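About Juvatlow

Juvatlow takes old desktop computers apart, sorts out what is wrong with them, and puts them back together. We also teach other people to do it. Everything else on this page is detail, but the web person said an About page needed more than two sentences.

Where we came from

The shop was opened by Ataberk Başaran in a former shoe repair place on the main street of Prarkthorpe, and for the first year a fair share of the people who came through the door were carrying boots. He still has the key-cutting machine. He does not cut keys. Please stop asking.

Ataberk had spent eight years in the IT department of an insurance office, where his job every fall was to wheel perfectly decent towers down to the loading dock and sign a form saying they were finished. Most of them were not finished. They were dusty, or short on memory, or had belonged to somebody in accounting who kept a fern on top. One September he asked whether he could buy the lot. The office said yes with insulting speed, and he took home 465 machines in a rented truck, to a one-bedroom apartment. The shoe shop lease was signed shortly afterward.

We are now five people, if you count the bookkeeper, and she would like to be counted.

What we work on

Desktop towers. That's the list. We like them because they come open with a side panel and a little patience, and because the people who designed them assumed that somebody, someday, would want to get back in. Laptops are glued together by people who assumed the opposite, and we send those across town to Ertürk, who have tiny screwdrivers and calmer temperaments.

A typical tower comes to us from a school, a dentist, or a basement. It goes on its side on the bench, the panel comes off, and we have a look. Then it gets stripped as far as it needs to be. Sometimes that's one stick of memory. Sometimes it's everything down to the sheet metal, with the case getting a bath in the alley.
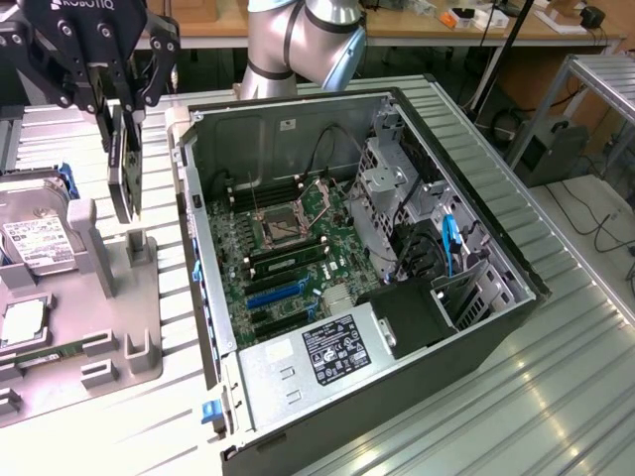
On the bench: a tower on its side with the panel off and the CPU socket empty.

An empty socket is where our newer students go quiet. The contacts are fine and close together, and they do not forgive a dropped screwdriver, a sleeve, or a sneeze. House rule is that if the processor is out and you aren't about to put one in, the cover goes on. The second house rule is that you don't set your coffee on the bench. The third was added after the second was read too literally, and covers tea.

Memory is friendlier. It goes in one way around, it clicks, and you feel like an engineer. We start all our beginners there for exactly that reason. Cables come later, along with disappointment.

The classes

We run a course called Burholm, named after the street our first classroom was on. The classroom had no heat and we have been sentimental about it ever since. Burholm is for adults who have never opened a computer, or who opened one once and would prefer not to talk about it.

You get a bench, a tower, and a tray for your screws. By the end of the first evening you'll have taken out the memory and the drives and put them back. By the end of the second you'll have the power supply out as well, and you'll have opinions about whoever routed the cables before you. In the last session you swap a processor with an instructor standing close by and breathing carefully.

We don't hand out certificates. You may keep one screw. (There is always one left over. We have looked into this and would rather not share our findings.)

People ask if they can bring their own computer. Yes, as long as it's a desktop and you've backed it up. By "backed up" we mean that the files are on some other object, and that you have checked. A folder on the same computer called BACKUP is a lovely thought.

Where the machines go

Once a tower has been rebuilt and has run overnight without complaint, it gets a clean install and a sticker, and goes out on the shelf by the window. Prices are on the stickers. Schools and libraries pay for parts only, and the labor is on us, which the bookkeeper has asked us to describe as "a choice."

Boards that can't be saved get picked over for anything useful. We keep brackets, latches, drive cages, blanking plates, and a drawer of power cords that nobody living has seen the bottom of. If you need one odd plastic part for a case they stopped making long ago, come in and describe it with your hands. We're quite good at that game. The rest is boxed up by type and goes to a licensed recycler.

What we won't do

We won't tell you that your old tower is a classic. We won't sell you more memory than the board can take, although we have been asked. We won't recover your wedding photos. Ertürk can try, and they will be kinder about it than we would. And we can't make a computer fast if you keep it on a carpet next to the cat. We can clean it, and see you again in a year.

Donating a computer

Bring it to the back door during opening hours. Take your disks out first if you know how. If you don't, leave them in and we'll wipe them while you wait, which takes long enough that you should bring a book. We'd like the power cord too, despite everything we said about the drawer. Please don't leave machines outside overnight. It rains in Prarkthorpe more than the tourist board admits.

Monitors are welcome if they're flat. Printers are not welcome in any shape.

Finding us

We're on Main Street, between the bakery and the other bakery. The sign still has a boot on it. Ring the bell twice, as the first ring only wakes it up.

Page last updated 2023-10-02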